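3.2 Assignment of imagery to volunteer reviewers

Image review was run on the Purkine platform, which serves each reviewer one tile at a time and records a yes, no or unsure vote. Reviewers had no access to the search map and could not see the votes of others. 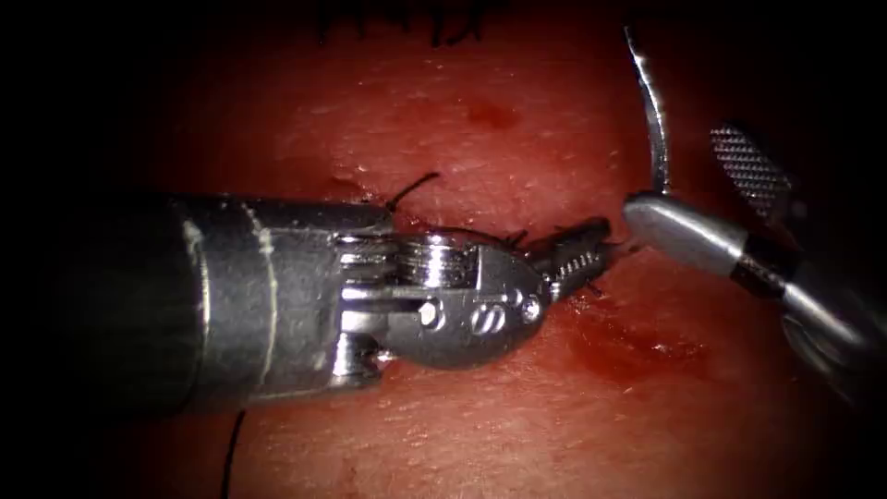
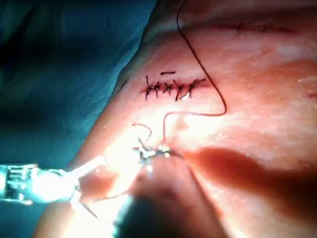 Figure 6. Instrument jaws holding black suture (first); closed incision with interrupted stitches (second).

The aerial footage of the Kotetport drainage was cut into 2494 tiles with a small overlap on each side. Tiles were drawn at random until each had three votes. A tile with at least one yes vote was passed to a second queue, handled by reviewers with prior field search experience. Of the 132 people who registered, 115 completed one or more tiles; the rest were dropped from the analysis.

Votes were weighted by agreement with the McKinnon control tiles, in which clothing and packs had been laid out at known positions before the flight. Lợi Tôn coded the control tiles without knowledge of reviewer identity. Reviewers who missed more than six control targets kept their access, but their no votes were given zero weight.

Tiles in deep shade were scored separately. Contrast in these tiles was raised with the Ditell filter at its default setting, and both versions were shown side by side. Unsure votes were counted as half a yes vote in the shade group only.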